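Subject: Re: [closus-tenants] Hallway cleaning rota, again

On the list, unit 12 wrote:
> Can we please go back to paying Neltex? It was $298 a month
> split between all of us and I never had to think about it.
> The rota has had 3 versions since July and I'm on all of them.

I miss Neltex too, mostly the van. But the $298 got us one visit a month, and the invoice took longer to read than the floor took to mop. I would sooner fix the rota. My version: each floor does its own hall, trade weeks as you like, and please stop replying to the whole list to say you've swapped.

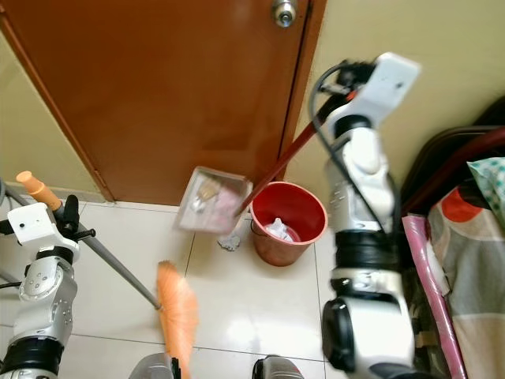 Ground floor hall, broom and tile.

White tile was the landlord's idea, picked when Closus was still going to be a dental office. It shows everything. The Grondedham building got brown carpet and they have not had an argument in years.
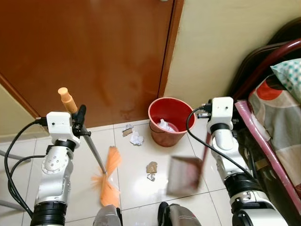 As for the bill from Vieira Hardware, it covers 4 mop heads and a bucket. I have the receipt. Whoever wants to audit it can come up after 7 p.m. and bring their share.

- Unit 3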